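Changes to the bathroom and nursery product return service

The Clamen Residents' Association wishes to inform members of the changes to the household reuse service agreed in February. The service, which is run jointly with the Brirkance Housing Trust, accepts small household goods in usable condition and passes them to families moving into new homes in the district. During the past year 598 households made use of it, compared with 522 in the year before. The Association is grateful to all those who gave items and to the residents of Gil Street, who put up with a good deal of extra traffic on collection mornings.

Members will be aware that the former collection point at Gil Street has closed. Goods should now be brought to the ground floor of Vevarance House, by the side entrance. The main entrance is kept for tenants and visitors to the offices upstairs, and deliveries left there will not be taken in. Parking is available at the rear for short stays only.
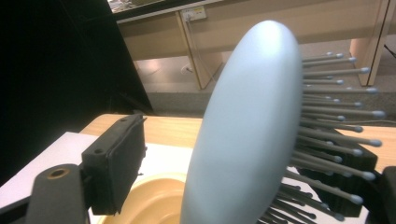

The list of accepted goods has been revised. Bedding, towels and curtains continue to be welcome if they have been washed and folded. Crockery should be wrapped in paper and packed in boxes that one person can lift. Electrical goods can no longer be accepted, as the Trust does not have the means to test them. Members who have already set aside kettles, lamps or similar items are asked to take them to the district recycling site, where a separate area is provided for working appliances. Medicines, opened toiletries and car seats remain excluded under the rules of the service.

A number of members have written to ask whether items may be reserved for a particular family. The Association has considered this with care and regrets that it is not possible. Goods are offered in the order in which requests are received, and a departure from that order would be unfair to households that have been waiting for some time. Requests for large items, such as cots and wardrobes, are held on a separate list and generally take longer to meet.
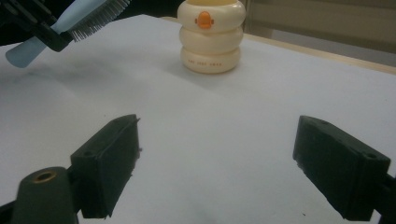 Goods for babies and young children are in greatest demand, and the shelves set aside for them are seldom full for long. Donors are asked to make sure that every part of a set is present and that lids, straps and fastenings are in working order. Smaller pieces are as welcome as prams and high chairs: a cream stacked container with a little orange duck's face on the front is the kind of thing that makes a plain room more cheerful for a child. Soft toys must carry their original safety label. Clothing should be sorted by age and placed in clear bags, with the age written on the outside.

The charge for home collection will remain at £2 for each visit. Collections should be booked in writing, and members are asked to give the floor on which they live and to state whether there is a lift. The collection team is unable to take furniture apart and will not remove fitted items. Where a booking can no longer be kept, early notice would be appreciated - a cancelled visit can often be offered to another household on the same route.

The Association has also set aside £500 towards new shelving at Vevarance House. The work will be carried out in stages and the service will stay open throughout, although the rear room may be closed for short periods. Notices will be placed at the side entrance in advance.

Copies of the revised list of accepted goods may be obtained from the Association's office or by post on request.

Issued by the Clamen Residents' Association, May 25, 2021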